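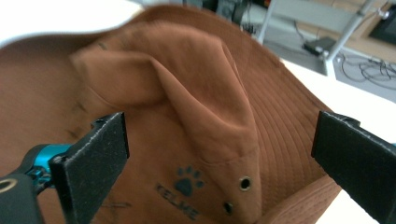 Morag Geddes wrote in after the October issue to ask why the laundering notes gave one temperature for all dyed cotton, when reds and browns bleed at settings that leave a pale gray untouched. The objection is fair. The 104°F figure came from the Wenero care sheet and applies to reactive dyes only. Direct dyes, still common in cheaper rust and terracotta shades, should be washed cold and alone until the rinse water runs clear.

Colorfastness to washing and colorfastness to rubbing are separate properties, and a garment can pass one and fail the other. Rubbing is the easier test to do at home. Wrap a square of undyed cotton over a fingertip, make ten strokes along an inside seam, then repeat on a new square that has been dampened. Compare both squares with an unused one in daylight. Damp transfer is nearly always the heavier of the two. Any pale surface will do as a backing, provided the test square itself is clean.
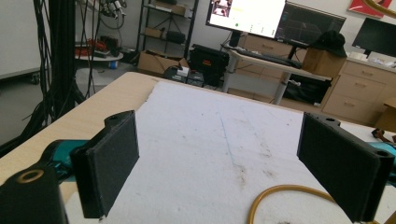 Salt and vinegar do not set a finished dye. Commercial fixatives work on direct dyes but tend to shift the shade slightly — test on a hem allowance first. Murdo Purves has the Plinport swatch results, 193 entries in all, and will send the table on request. Corrections for the next issue go to Halima Eze.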